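Home | Kitchen | Workshop | Floors | Search

Can a machine do the chores yet? Clearing a table, bread first.

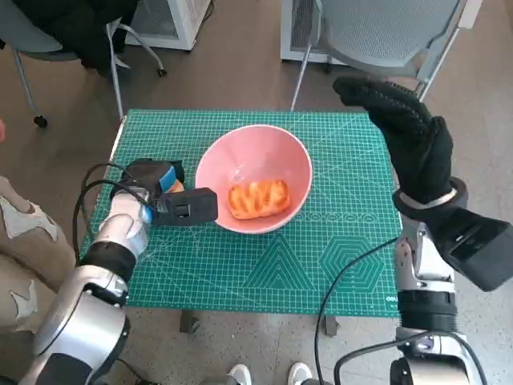
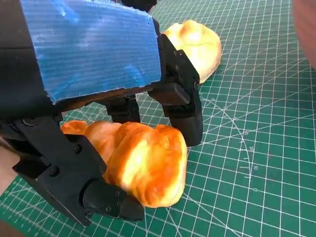 Soft, uneven items are still hard for a gripper. Bread has no flat sides, and too much force leaves a dent. A person adjusts without thinking. A machine needs the limit set beforehand.

Tips if you try it at home or in the shop:

Fix the work surface. A cutting mat with a printed grid makes positions easy to repeat.
Use a wide bowl.
Start at low grip force and raise it in small steps.
Allow about 30 seconds per item.
Run 10 trials before changing anything.

Folding laundry and scrubbing pans: leave to hands for now.

Contact | © 2019 Vovov Home Tips, Citville | Back to top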